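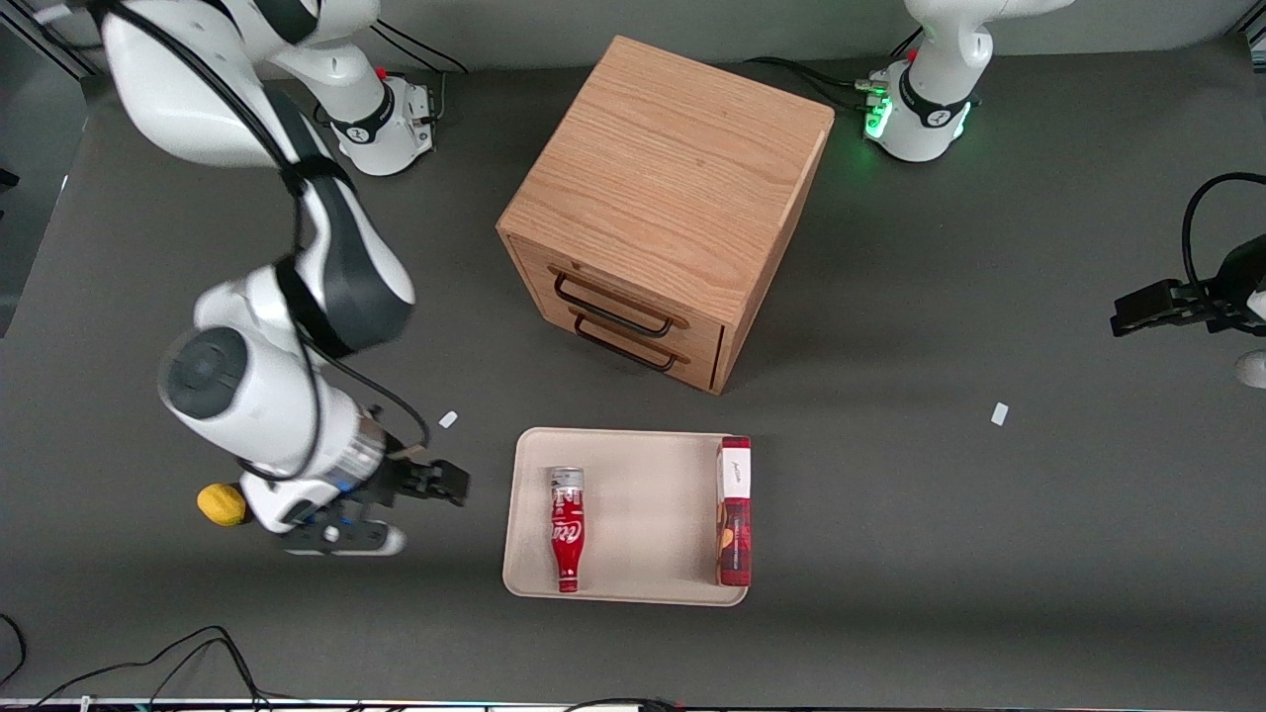 Katsaros two-arm kit: suitable for a teaching laboratory?

Posted by Shaimaa Farouk
Monday, April 2, 2018

Our department is considering the Katsaros kit, offered by Drellow with two arms, grippers and a one-year service plan. The intended work is tabletop handling of household goods — bottles, fruit, boxes, small drawers. Does the service plan cover replacement gripper fingers?

Witold Bednarek

The plan covers the arms and the cables. Fingers are treated as wear parts and are invoiced separately. Our last set of 5 pairs cost 176 euros before shipping. Departments should request the wear parts list in writing before signing.

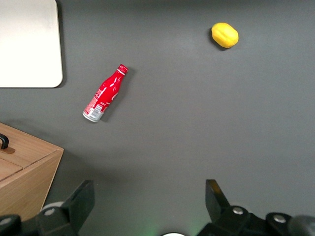
Wrist view with the gripper open; bottle and lemon on the table.

The wrist camera is included in the price. Please confirm the mount version, as older mounts do not accept the current fingers.

Remigiusz Wróbel

We have the Alau kit and have had no problems. I cannot comment on Drellow.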